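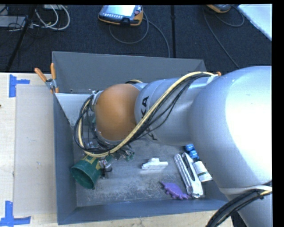
*Picking cell at the Lirkik lab: KUKA arm over the gray work bin, with mixed objects on the bin floor.*

# About Trokel

Trokel is a research group working on robotic picking from clutter. We study how an arm should choose and carry out a grasp when objects are unfamiliar, lie in arbitrary poses, and partly block one another. The group was set up inside Wetodance, an automation engineering firm, and now operates as a separate unit with its own lab in the Lirkik building. Most of our staff have a background in control, machine vision, or mechanical design.

## What we work on

Our main line of research is a method we call staged grasp correction. A conventional picking pipeline takes one view of the bin, ranks candidate grasps, and executes the best one without further input. Errors in depth estimation or calibration are carried through to contact. In staged correction the approach is divided into 5 segments. At the end of each segment the planner compares the expected position of the target with a new estimate and adjusts the remaining path. If the difference is larger than a set limit, the attempt is abandoned and the arm returns to its start pose.

The correction step is small by design. It can shift the approach and rotate the wrist, but it cannot switch to a different target. Earlier versions allowed switching, and the arm spent too much time moving between two equally good candidates. The target is now fixed once the first segment begins.

Training data comes from the physical cell. Simulation is used to check for collisions and joint limits before a new planner version is loaded, and for very little else. Contact between fingers and thin or curved parts was not modeled well enough in our simulator to be useful for training.

## Results so far

The current model was trained on 2,000 recorded grasp attempts. The object set holds 70 items, selected to cover a range of shapes and surface finishes: cylinders, containers, metal parts, and molded toys with irregular outlines. Items used for evaluation are kept out of training.

Compared with our single-view baseline, staged correction gives fewer missed grasps on curved and irregular objects. The gain on flat objects is small. Shiny metal remains the weakest category, as reflections disturb the depth estimate at every stage and the correction then acts on bad input. The added planning and sensing extend each attempt by roughly 2 seconds. For laboratory work this is acceptable. For a production line it often is not, and reducing it is the main task for the coming year.

We also report abandoned attempts as a separate figure. Counting them as failures hides the difference between a grasp that was dropped and one that was never tried — a difference that matters to anyone planning a line around the system.

## How a trial is run

- The bin position is checked against the marked reference before the first attempt.
- Objects are drawn at random from the set and tipped into the bin. They are not arranged by hand.
- The planner version and gripper configuration are logged at the start of each run.
- Every attempt is recorded, including those stopped by the operator.
- An object that comes to rest against a wall stays there. It is removed only if it is damaged.
- Calibration is repeated after any change to the gripper or the cable routing.

The last point was added after a run in which a rerouted hose limited wrist rotation. The planner had no knowledge of the limit, and the affected attempts were excluded from the results.

## Partners

Wetodance provides mechanical engineering support and maintains the cells. Robles, a maker of sorting equipment, supplies test cases from its own customers and reviews our evaluation protocol each October. Robles has no access to unpublished results and does not select which results are reported.

## Working with us

We accept a limited number of outside object sets for evaluation. Parts must fit inside the standard bin, weigh no more than the gripper rating given in the intake form, and have no exposed blades. Liquids and powders are not accepted, sealed or otherwise. Results are returned as a table of attempts with the planner version noted, along with the raw logs on request.

Student placements are offered in perception and in gripper design. Placement students work on the same cells as staff and complete the operator training before their first run. Applications go through the Lirkik front office. Please state which of the two areas you are applying for and include one sample of technical writing.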